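Comparar dos pinzas manuales con una percha de alambre
Guía de banco – revisión del 18 de septiembre de 2020 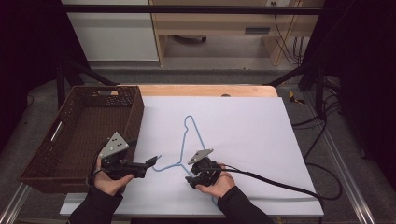
Prueba con percha: una pinza manual en cada mano, sobre tablero blanco.

El alambre fino es un objeto incómodo para cualquier pinza de dedos paralelos: ofrece poca superficie de contacto y gira con facilidad. Por eso lo usamos como primera prueba al comparar los dedos Kamovard con los Yatsenko antes de montarlos en el brazo. El procedimiento es el mismo para ambos juegos.

Preparación

Coloque la percha plana sobre el tablero, con el gancho hacia el borde lejano. Deje la cesta a la izquierda, vacía y al alcance de la mano. Monte el mismo juego de dedos en las dos pinzas; mezclar juegos invalida la comparación.

Compruebe que los marcadores de la placa superior estén limpios y que la manga no los tape al girar la muñeca. Los cables deben tener holgura suficiente para llegar a la cesta sin tirar de la pinza. Si el cable derecho roza el borde de la mesa durante el recorrido, repita la toma.

Ajuste del controlador

En el controlador Flaltau, fije el límite de corriente en 800 mA y el tiempo de espera de cierre en 2000 ms. Ponga a cero la apertura con los dedos cerrados y sin carga. La puesta a cero se repite después de cada cambio de dedos.

Secuencia

1. Cierre la pinza izquierda sobre el extremo de la barra inferior.
2. Cierre la derecha cerca de la esquina opuesta, con los dedos inclinados hacia el alambre.
3. Levante la percha con ambas manos y manténgala horizontal.
4. Suelte la derecha y observe si la percha gira en la izquierda.
5. Vuelva a sujetar con la derecha y deposite la percha en la cesta.

Haga 12 repeticiones por juego de dedos. Anote cada fallo como resbalón, giro o cierre en vacío. Un giro que no termina en caída también se anota.

Lectura de resultados

En la serie de abril, los dedos Kamovard resbalaron menos en el paso 1, pero dejaron girar la percha en el paso 4. Los Yatsenko dieron el resultado contrario. El informe Romberg recoge las curvas de apertura. Si la apertura final varía entre repeticiones, revise primero el tornillo de la base del dedo – se afloja con el uso – y después la puesta a cero.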